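Notes for the small kitchens talk (Murken, April) - 25 minutes, leave ten for questions

**Opening.** Say hi, thank Edeltraud Fuchs for having me back. Ask who cooks on less than a yard of counter. Wait for the hands! Don't rush this bit like I did last time.

**My first kitchen.** 2014, the apartment over the shoe repair place. Counter was 47 inches long and I kept 62 things on it (yes, I wrote them all down, the list is in my folder - read out the silly ones, the two egg timers always get a laugh). Dinner meant moving everything to the bed first.

**What changed.** Haris Talpur came over to help me cook and asked where he could put down an onion. I had no answer. So we tried his rule: the counter belongs to whatever you're making tonight, and everything else has to ask permission.

- bottles go back in the fridge door before you sit down
- one plate out per person, the rest stay up
- colander lives inside the big bowl

**The toaster oven question.** Somebody will ask, so get in first. I love mine and it stays out. Put it at one side and leave space in front of the door, so it can open all the way and you've got somewhere to set a plate.

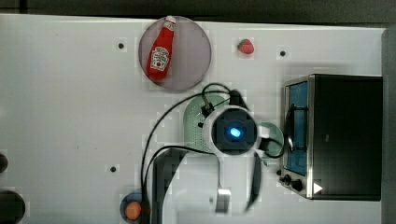
Same goes for the coffee maker, if you use it every day. If it's a Sunday thing, up on the shelf it goes - I know, I know, people groan at this one. Let them groan, then tell the waffle iron story.

**If there's time.** Edeltraud's drawer trick with the shoebox lids. Pass the lids around.

**Questions.** Repeat each one into the mic. Handouts are by the door, 94 copies, take two if you've got a messy roommate.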